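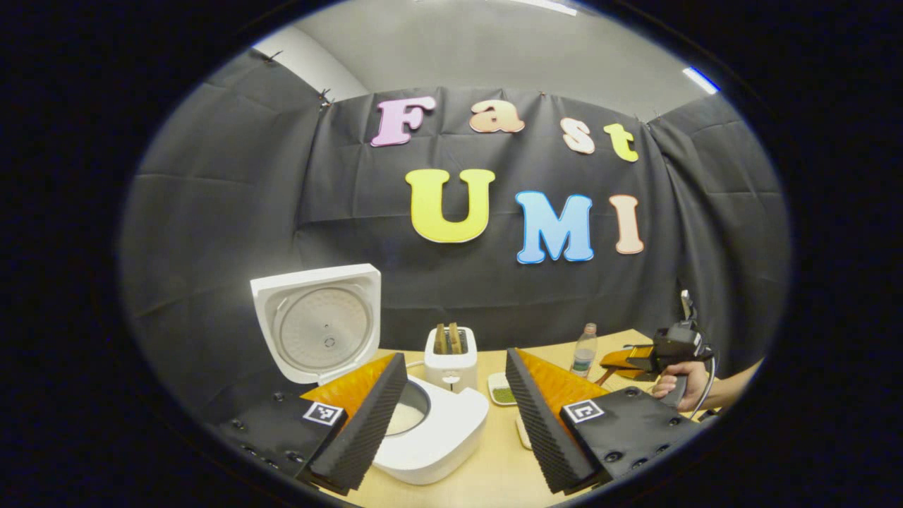

Print | E-mail

Breakfast table at Sundley – back on Monday

Rice cooker and toaster will both be on again in the Limora room, 8 till 10. Rice, toast, something green on the side. Same as before the break, same price.

Few bits from Morena Donati:

Lid on the cooker opens right up, so leave it clear behind. Scoop, then shut it please – rice at the back of the queue was stone cold last time.

Toaster takes 2 slices, no more. Dont force the thick bread in.

Up to 18 places. Names on the sheet by the door or ring ext. 439. Bring your own mug, we're still short of them. Jam wanted too, any flavuor.

Last updated: February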